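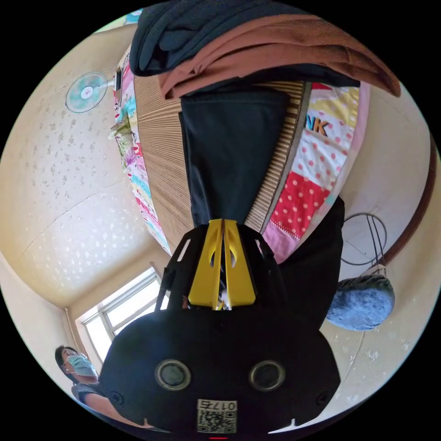

Incidencias > Captura manual > Pinza de mano

Asunto: episodios de doblado de ropa rechazados en la validación
Estado: abierto (lo cerraron una vez y lo he vuelto a abrir)
Proyecto: Grarnau, tarea «doblar y apilar»

Planteamiento. Subí 26 episodios de doblado sobre cama y el validador de Himow me devolvió casi todos con el mismo aviso: «trayectoria inconsistente». El panel no dice qué trayectoria, ni en qué momento, ni respecto a qué. Pido que alguien me lo explique antes de repetir el trabajo, porque la primera respuesta que recibí fue que repitiera el trabajo.

Respuesta de soporte, resumida: recalibrar, mejorar la luz, mover la pinza más despacio. Es la misma respuesta que dieron en Prakstead cuando lo suyo era un cable. La recalibración la hice igualmente, dos veces. El aviso sigue.

Prueba 1, luz. Por la mañana, con la ventana abierta y luego con la persiana a medias. Mismo resultado. Si la luz fuera el problema, los episodios de por la tarde tendrían que salir peor, y salen igual de mal.

Prueba 2, velocidad. Cerré los dedos muy despacio, tanto que doblar una prenda se hacía eterno. Pasaron dos episodios. Me contestaron que eso demostraba la hipótesis de la velocidad. A mí no me demuestra nada: los dos eran de prendas pequeñas, y con las grandes, a la misma velocidad, ninguno.

Prueba 3, fondo. Se me sugirió que la colcha de retales y los estampados «podían confundir el seguimiento». Puede ser. También me habían dicho que una superficie lisa era peor por falta de referencias, así que me gustaría saber con cuál de las dos versiones nos quedamos. Y si el sistema necesita una cama sin colcha para aprender a doblar ropa, igual conviene decirlo en la ficha de Grarnau, donde pone «entornos domésticos reales». 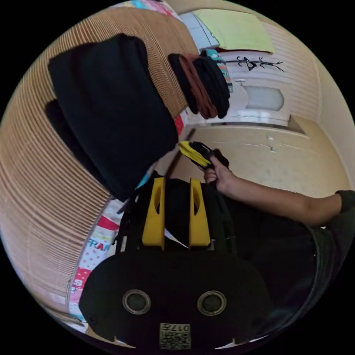 Prueba 4, tela oscura. Esta es mi sospecha y llevo tiempo repitiéndola. Con ropa negra o azul marino el registro pierde el contacto entre los dedos y la prenda: en la gráfica de apertura se ve el cierre, pero la etiqueta de agarre no aparece o aparece tarde. Con la tela granate dentro de la misma sesión la etiqueta sale donde toca. No digo que sea concluyente, digo que nadie lo ha mirado.

Prueba 5, la otra mano. El protocolo permite ayudarse con la mano libre para colocar la prenda, pero el validador parece tratar cualquier movimiento de la tela con la pinza abierta como un error de sincronización. Repetí una serie sin tocar nada con la mano libre. Mejora leve, y el doblado queda fatal. Pregunta directa para quien diseñó la tarea: ¿queremos que el robot aprenda a doblar o que aprenda lo que yo hago cuando me prohíben usar una mano?

Registro del episodio 925, el que adjunté al reabrir:
- Inicio: correcto.
- Aproximación a la prenda: correcta.
- Cierre de dedos: correcto en la gráfica.
- Etiqueta de agarre: ausente.
- Resultado: rechazado, «trayectoria inconsistente».

Con ese registro delante, el mensaje del validador me parece directamente equivocado. La trayectoria es continua de principio a fin. Lo que falta es una etiqueta, y el texto del aviso manda a la gente a recalibrar una pinza que funciona. 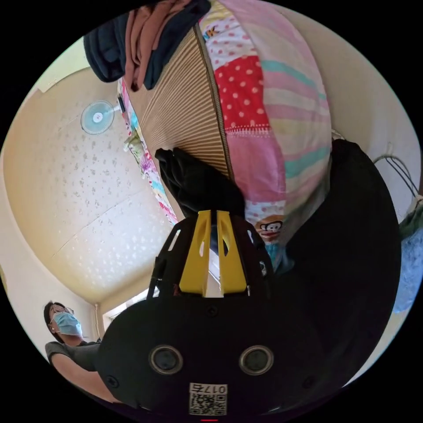

Aproximación de los dedos a la tela negra. Al fondo, la colcha.

Segunda respuesta de soporte: que en el equipo de Birkett no se ha reproducido el fallo. He preguntado con qué ropa probaron. Camisetas blancas.

Qué pido, por orden:
1. Que se repita la prueba de Birkett con prendas oscuras y me pasen la gráfica de apertura junto a las etiquetas.
2. Que el aviso diga qué campo falla.
3. Que no se descarten los episodios rechazados hasta tener lo anterior. Si el fallo es de etiquetado, se recuperan sin volver a grabar.

No voy a grabar más ropa negra de momento. Sigo con las prendas claras, que pasan, aunque me temo que así acabaremos con un modelo que dobla muy bien la ropa clara y alguien lo presentará en agosto como un éxito.

Última actualización: asignado a «validación», sin comentario. Prioridad rebajada a normal. La he vuelto a subir.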